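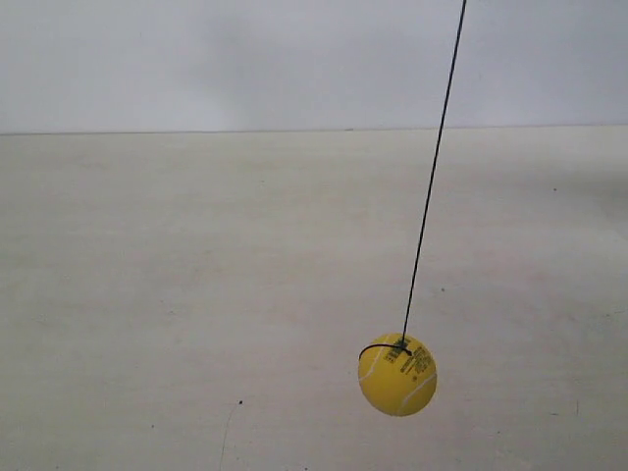

Die zweite Einheit des Moduls Bewegungswissenschaft der Ballspiele behandelt den Korbwurf im Basketball, insbesondere den Freiwurf und den Sprungwurf aus der Mitteldistanz. Vorausgesetzt werden die Grundbegriffe der ersten Einheit: Abflugwinkel, Abfluggeschwindigkeit, Abflughöhe. Für die Wurfbewegung selbst ist der Ball zunächst als Körper zu betrachten, an dem sich Kräfte angeben lassen. Am einfachsten gelingt dies im statischen Fall: An einem Tennisball, der an einem dünnen schwarzen Faden hängt, greifen die Gewichtskraft und die Fadenkraft an; in der Ruhelage heben sie sich auf. Beim geworfenen Basketball entfällt die haltende Kraft mit dem Verlassen der Hand, es verbleiben Gewichtskraft, Luftwiderstand und, bei Rückwärtsdrall, die Magnuskraft.

2.1 Phasen des Wurfes
Die Literatur unterscheidet je nach Autor drei bis fünf Phasen. In dieser Veranstaltung wird durchgängig mit 4 Phasen gearbeitet: Ausgangsstellung, Hubphase, Streckung, Nachführen der Wurfhand. Der Impuls wird von den Beinen über den Rumpf auf Schulter, Ellenbogen und Handgelenk übertragen. Eine verfrühte Armstreckung verkürzt den Beschleunigungsweg und muss durch höheren Krafteinsatz im Handgelenk ausgeglichen werden.

2.2 Abflugwinkel und Eintrittswinkel
Je flacher der Ball auf den Ring trifft, desto kleiner erscheint die Ringöffnung in Flugrichtung. Ein steilerer Wurf vergrößert die wirksame Öffnung, verlangt jedoch bei sehr hohen Flugbahnen eine größere Abfluggeschwindigkeit. Die Herleitung der Wurfparabel ohne Luftwiderstand ist prüfungsrelevant.

2.3 Datensatz Movano
Für die Übung steht der Datensatz Movano zur Verfügung. Er umfasst 651 Freiwürfe von 27 Spielerinnen und Spielern des Vereins Skarnska. Zu jedem Wurf sind Abflugwinkel, Abflughöhe und Ergebnis erfasst. Die Auswertung erfolgt in Gruppen zu je 2 Personen mit dem Programm Vostik.

Aufgaben zur Vorbereitung
Stellen Sie die Phasen des Freiwurfs in einer Tabelle dar und ordnen Sie jeder Phase die beteiligten Gelenke zu.
Berechnen Sie den Eintrittswinkel für drei selbst gewählte Abflugwinkel bei gleicher Abflughöhe.
Die Lösungen sind bis Ende Januar über die Lernplattform einzureichen.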